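Let the Club Do the Boring Part

Monday, August 8, 2022

The Osthorpe robotics club will decide this fall whether to enter the spring contest again or spend the year on its packing project. Parents have been asked for their views. Mine is that the club should skip the contest.

I have driven a student to club meetings for three years. In that time I have watched two contest seasons. Both went the same way. The rules came out, a few confident students took over the driving and the coding, and the rest cut foam and made posters. In March the team went to Flornwood, ran a handful of matches, and came home. The machine was taken apart for parts within a month.

The packing project began as a summer filler. The students set out to teach a two-armed setup to put a pair of shoes in a box, with the paper, the way a store would. Most of us thought it would take a week. By the end of July the students had logged 581 tries, and 313 of them were marked as failures. The log is the best piece of work I have seen come out of the club.

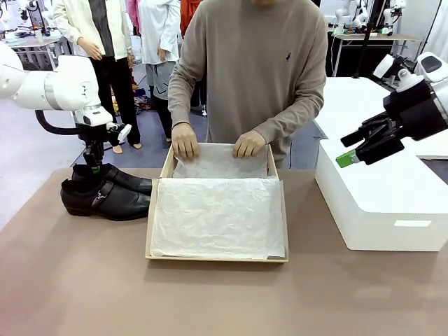 Tissue paper gave them more trouble than anything else. It does not hold a shape, and it never lies the same way twice. To write down what the machine should do, the students first had to work out what their own hands did, and they disagreed about it. One group wanted the paper flat before a shoe went in. Another said the folds did not matter as long as the sides were clear. They ran it both ways and compared the results. A contest with a fixed field and fixed game pieces does not ask for that kind of work.

There is also the matter of who takes part. Packing a box by hand over and over is dull, but any student can do it on the first day, and the notes of a new member count as much as those of a senior. Five students who had never touched the code last year were writing it by July.

The case for the contest is a fair one. Deadlines help. Colleges know what a contest is. Hovland has a strong team, and our students like to be measured against it. Sponsors such as Grovex want a banner and a team photo, and the $200 we get from each of them pays for parts.

I would answer that the club can set its own deadline and invite Hovland to it. Put out the same shoes, the same box and the same paper, and let both schools try. The entry fee we save would cover the food.

The vote is at the first September meeting. Parents who cannot come may send a note with their student.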